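2nd December

The year I tried to own fewer clothes

Back in January I decided I would get dressed out of one small closet for a year. I had read an article about it in a waiting room, which is where I get most of my bad ideas. The woman in the article owned nine garments and a bowl of lemons, and she looked very rested.

I did not own nine garments. I went through the closet, the dresser, the other dresser and the bin under the bed, and when I had everything on the mattress I had 67 tops. I live in sweatpants and leave the house mainly for groceries.

The rules I set were simple. Anything I hadn't worn since the last winter went in a bag. Anything that "might fit again" went in a bag, and I went for a short walk. Anything that came free with something else stayed, apparently, because I still have the Rundix T-shirt from when I bought the water heater. It's a good T-shirt. I sleep in it. 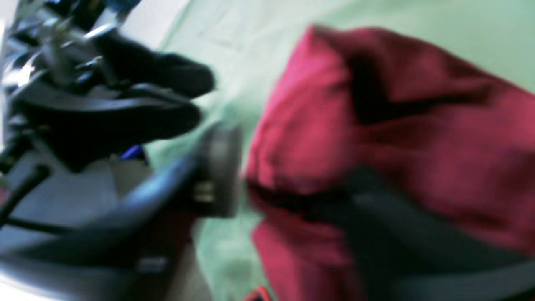
What went and what didn't

The work shirts were easy. I haven't had the kind of job that needs them in five years, and they smelled of that job. The sweaters were harder. I had a cardigan from Pfister that cost more than my first car payment, and I had worn it to two funerals and a tax appointment. I put it in the bag, took it out, put it in, and wore it to drive the bag to the thrift store. It came home with me.

The thrift store is called Brernent, and no, I don't know how you say it either. I've heard it said three ways by the people who work there. They take donations around the back, through a door that you have to ring at and then stand there feeling like you're delivering something illegal. I made four trips. On the third I went in the front afterward "just to look" and bought a corduroy jacket. I'm told this is common.

Red was the real trouble. I have always bought red things, because at 19 somebody told me I looked good in red and I've been living off it ever since. Brick, cherry, tomato, that dark one the catalogs call oxblood so they can charge more. Spread out flat, any one of them seems like a perfectly sensible thing to own. Then you hang them up together and it looks like the inside of a theater.
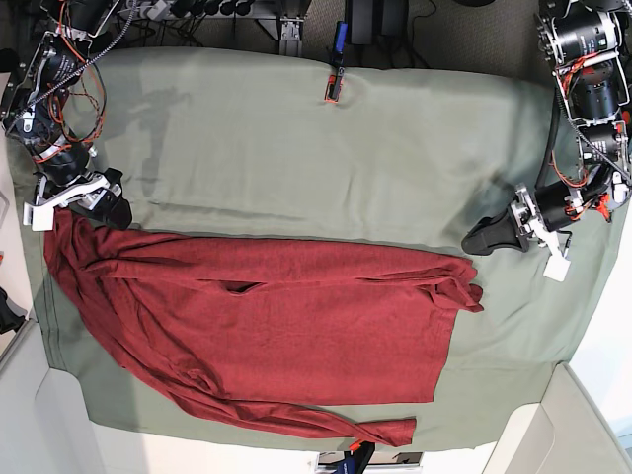 Long sleeves, rust red, arms every which way.

I kept three reds in the end. Four if you count the bathrobe, and I don't.

The money part

I'd been told I would save a fortune. So in the spring I sat down with the bank statements and added up what I'd spent on clothes the year before, and it came to $1,722. I checked it twice, then made a sandwich. A good chunk of that was shipping, and another chunk was one bad evening on the Lundico website with a glass of wine and free returns I never used.

This year I've spent a lot less, though I've made up some of the difference in hangers. Once you can see your clothes you start to notice that the hangers don't match, and then you're a person who has opinions about hangers. I went with the flat velvety kind. They shed on everything. I would not buy them again.

The other thing that happened is laundry. With fewer clothes you wash the same ones over and over, so I've finally had to learn how. I used to treat the machine as a place where things went to get smaller. Now I turn knits inside out and dry them flat, which takes up every level surface I've got and means dinner gets eaten standing at the counter.

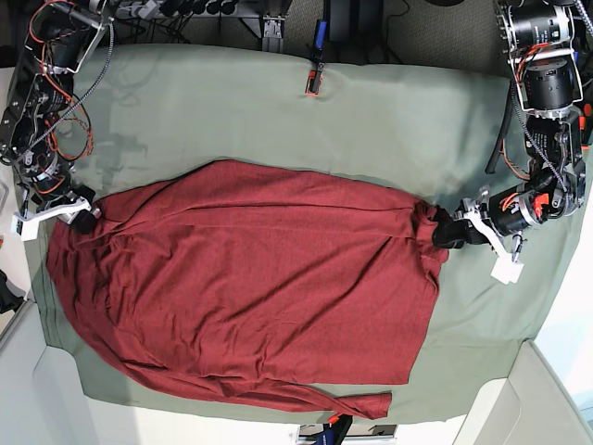 Folding I've had less luck with. I watched the videos where a sweater becomes a neat little envelope that stands up by itself in the drawer. Mine lie down. I've gone back to the method I learned growing up, which is to fold it in half, fold it in half again, and close the drawer before it gets ideas.

Am I rested? Not especially. I get dressed faster, and I've stopped losing socks at the old rate. The closet door shuts, too, for the first time since I moved in, and I've discovered there's a full-length mirror on the inside of it. I'm thinking of hanging the bathrobe over that.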